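Wrist cam shadows in the sim, anyone else's policy going nuts?
Wilport Robotics Club board > Student projects > Simulation

perar_pilot
Hey all, first year in the club here. My team has the pick and place project and we've been training in the simulator since September. We got to 129 practice runs last night and the arm still does this thing where it drifts toward its own shadow and closes on it. Like it really believes there's something to grab! Cubes it gets fine most of the time. Is it the lights? Should I just turn shadows off?

gearsandgrits
Turn them off. We did that last year and training got a lot faster too. You can worry about looks later.

noman_b
Please don't turn them off, lol. gearsandgrits, your arm was great in the sim and then sat there confused at the Wilport demo the second somebody opened the blinds. I was there, I was holding the cubes.

gearsandgrits
That was a calibration problem and you know it.

noman_b
It was a little bit calibration. Mostly blinds.

perar_pilot
Ok so on or off?? We have 5 more sessions before the check-in and I don't want to burn two of them on lighting.

tinylathe
On, but move the light around. Ours was parked in one spot for every run, so the shadow always fell on the same bit of the table and the network learned it like it was furniture. What's your wrist view look like with no cubes out? Ours was mostly shadow and we hadn't even noticed, we only ever watched the overhead view.

perar_pilot
Huh, I never looked at it with the table cleared. Just did. The gripper's own shadow is a big dark rounded block right in the middle of everything, joined up with another dark band going left, so it makes kind of an L.

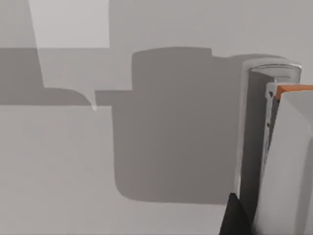
I've got the light position set by hand in the config file, copied from the Khokhar starter kit, and I never touched it after that. Would I randomize it every run or every few? Marlina (Marlina Chong, she's our team lead) thinks every run will make training take forever, and she's the one who has to book the lab computer, so I kind of need a good argument.

tinylathe
Every run. It's one line at reset. And throw in a bunch of runs with no cubes at all, where the right answer is keep the gripper open and go home. We did 200 of those and the phantom grabs pretty much went away.

gearsandgrits
200 empty runs seems like a lot for a club project. I'd do shadows off, get it working, then turn them back on and fine-tune. You'd at least have something to show at check-in.

noman_b
I hate that this is sort of reasonable. I'd still go with tinylathe though.

perar_pilot
Marlina read this over my shoulder and says we're doing random lights every run, but only 7 positions that she picks, and the empty runs can go overnight. I'll post the config in the Drerkano folder so somebody can check my reset line before I leave it going.

tinylathe
Sounds good, drop it in there and I'll look after dinner.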